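Yung-ching Hung
Thread on the dual-arm cardboard fault we chased through August. Long, mostly for people running two arms on one controller.

1/
Task: two arms pick up a piece of folded cardboard, open the flap, lay it flat. One arm holds the far end, the other works the flap. Station name is Clulus. It had run for weeks without a stop I would call interesting.

2/
Then the left arm started tripping on wrist torque in mid-unfold. Protective stop, both arms freeze, cardboard stays clamped. No injury, no broken hardware. One bent finger mount, replaced the same afternoon.

3/
First guess was the force sensor. Swapped it. Same trip. Second guess was the cable running past the wrist. Rerouted it, same trip. I should have read the logs before picking up a hex key.

4/
The logs: 2437 unfold attempts since the last software update. Every trip came after the holding arm had already closed, and always while both arms were moving. Single-arm moves were clean.

5/
So the two arms were pulling against each other through the cardboard. Cardboard is stiff in the plane and soft out of it. If both wrists move apart by a few millimeters along the panel, nothing bends to absorb it. The load goes straight into the fingers.

6/
Why would they move apart? The planner (Prinside, our in-house one) sends both arms one shared path with timestamps. After the update, the left arm was reading its timestamps from its own clock. The right arm still used the controller clock.

7/
The clocks drifted. After a restart the error was too small to matter. Leave the station up overnight and the left arm ran late by 10 ms or more. On a slow move you would never see it. On the fast part of the unfold it was enough.

8/
This also explains why every "fix" seemed to work for a while. Each hardware swap meant a power cycle, and each power cycle reset the clocks. We were testing the restart.

9/
Wrist view from the arm working the flap, with the other gripper on the far end of the upper panel. The edge along the fold is slightly torn and ragged. Worth checking on your own material: a tear changes where the flap wants to bend, and the planner has no idea it is there. 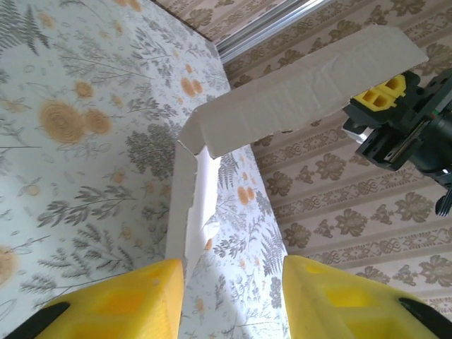 10/
Changes made:
- Both arms now take time from the controller. Local clock is ignored.
- If the two arms disagree by more than 3 ms, the move does not start.
- Holding arm is compliant along the panel during the unfold, stiff everywhere else.

11/
The safety part. The original recovery routine opened both grippers at once after a protective stop. With a preloaded panel between them, that lets it spring. Recovery now relaxes the holding arm first, waits for the force reading to settle, then opens one gripper at a time, on an operator's button press.

12/
Please don't raise the torque limit to get past a trip like this. Someone at Voltarer suggested it and I understand why, the stops were costing us a lot of hours. The limit was the only part of the system behaving correctly.

13/
Retest: 3000 unfolds, station left up the whole time, no restarts. No torque trips. There were a few dropped flaps, which is a grasping problem and a separate thread.

14/
Still open: the update notes never mentioned the clock change. Ho is now the name of a startup check that prints the time source for each arm and refuses to run if they differ. It took an hour to write. Script goes up once I strip out the station config.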